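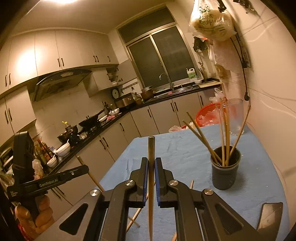

Pantry Notes: Rice, and what to do with the rest of it

Jennylyn Tan's rice evening at the Stostwood branch filled up in two days, and a good many people who were turned away asked for the notes. She has let us print them, with a few additions from the questions that came in afterward. The class was held online, so people cooked along in their own kitchens with whatever pot they had.

Jennylyn cooks long-grain jasmine most days and keeps a short-grain rice for the weekend. She does not think one is better. Long-grain cooks up separate and light and takes sauce well. Short-grain holds together, so it is easier to pick up and better for rice balls. If you only have room for one bag, buy the one your family already eats.

Rinsing

Put the dry rice in the pot, cover it with cold water, swirl it with your hand, and pour the water off. Do this until the water is cloudy but no longer white. It will never run fully clear, and you can stop well before that. Enriched rice sold in the United States has vitamins added to the outside of the grain, and rinsing takes some of them off. The bag will usually tell you not to rinse. Jennylyn rinses anyway. Ingeborg Lindemann, who ran the question box, does not.

Water

For jasmine on the stovetop, use one and a quarter cups of water to one cup of rice. For short-grain, use a little less, and let the rice soak in it for half an hour before you turn on the heat. The two-to-one rule printed on many packages gives a soft, wet rice. Some people grew up with that and prefer it.

Several of you asked about measuring with a finger – the water should reach the first joint when the tip touches the top of the rice. It works for medium amounts in an ordinary pot. It does not work for one cup of rice in a wide pan, where you will end up with far too much water.

Heat

Bring the pot to a boil with the lid off, stir once along the bottom, put the lid on, and turn the burner as low as it will go. Leave it for 12 minutes. Take it off the heat and leave it for another ten with the lid still on. Then fluff it with a fork or a paddle. If your lid is loose, lay a clean dish towel between the lid and the pot and fold the corners up on top, away from the flame.

On an electric coil, the burner stays hot long after you turn it down. Start a second burner on low and move the pot over once it boils. That took care of most of the scorched pots people wrote in about.

Leftovers

Cooked rice should not sit out on the counter. Spread it on a plate or tray so it cools fast, cover it, and have it in the refrigerator within an hour if you can, two at the most. Eat it within a few days. It also freezes well. Pack it in flat one-cup portions while it is still a bit warm, then reheat in the microwave, covered, with a spoonful of water.

For fried rice, day-old rice from the refrigerator is easiest. Break up the lumps with wet hands before it goes in the pan. Cook the egg first and take it out, then the onion and any vegetables, then the rice, and put the egg back at the end. Soy sauce goes around the edge of the pan. A tablespoon is plenty for two people.

Rice porridge came up more than anything else in the question box. Use one cup of cooked rice to four cups of broth or water, with a few slices of ginger, and simmer until it is as thick as you like. Stir it more toward the end. Jennylyn tops hers with scallions and fried garlic. Ingeborg's family in Preker made a sweet one with milk and cinnamon, and she says the same pot and the same patience will do.

Storing the bag

White rice keeps for years in a sealed container. Brown rice does not, on account of the oil in the bran, and should be used within six months or kept in the refrigerator. If you find small brown moths in the cupboard, throw the open bags out and wipe the shelves down, including the peg holes.

The next class is beans and lentils, on Wednesday, February 3, 2021, at 6:30 p.m. There are 16 places. Sign up at the Stostwood desk or by replying to this newsletter. You will need one cup of brown lentils, an onion, a carrot, and a pot with a lid.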